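Getting candle wax out of a tablecloth

Don't scrape it warm. Let it go hard first, bag of ice on top if you're in a hurry, then lift off what you can with a butter knife. Go slow on linen.

Then brown paper under, brown paper over, iron on low. No steam. Move to a clean bit of paper every time it goes greasy. Mine took 2 paper bags, the big Tuesday-market kind, cut open flat.

Colored wax leaves a stain even after the wax is gone. Dab with rubbing alcohol on a cotton ball, test a corner frist. Dish soap, leave it, then wash at 100 degrees. Check before the dryer!! Heat sets whatever is left.

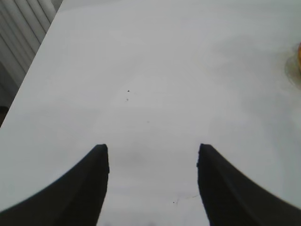 Hrubý, household page editor, Drultcombe

Wax on a wood table: same ice trick, but no knife, use an old plastic card. Buff with a soft cloth after. Wax on a painted wall, hair dryer on low and paper towel, dont rub.

Glass holders go in the freezer for 40 minutes and the stub pops out. Never pour melted wax down the sink.

More on stains next time, red wine probably.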